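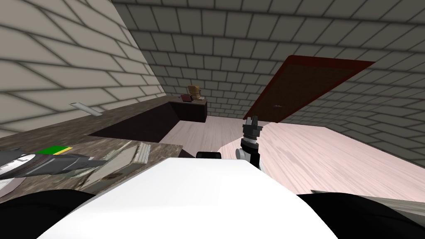 The simulated workshop from the robot's own viewpoint, with a gripper raised in front of the white body and a power tool on the counter.

Ketden opens its practice rooms to outside drivers

Hello from all of us at Ketden! I'm Carleen Pomare, I look after data collection, and I get to share the news this time. From January, people outside our office can log in and steer our simulated two-armed robot from home, and every run they save goes into the training set for Plallmont, our learning system.

We've been doing this in-house with 2 drivers and a lot of tea. Between them they've saved around 700 runs, which sounded like plenty until we looked at how alike they were (same reach, same speed, same favourite corner of the counter). Plallmont copies what it's shown, so we want more hands and more habits - left-handers especially, please!
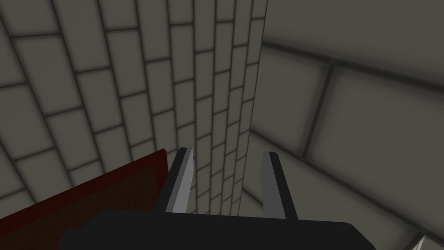 A run can be as short as you like. You pick a task, drive the arms, and press save or bin it. Please do save the clumsy ones where you went wrong and then put it right, as those are the runs we're shortest of. Our friends at Tetbridge are checking the recordings before anything reaches the learner, and Jiang, our driving software, works in an ordinary browser.

There are 200 places in the first round. You don't need any robot experience, just a decent connection and a bit of patience with the wrists, which took me a good few evenings to get used to.

To put your name down, use the sign-up form on the Ketden website. Press questions can come straight to me through the news desk - I'm usually there until 5pm.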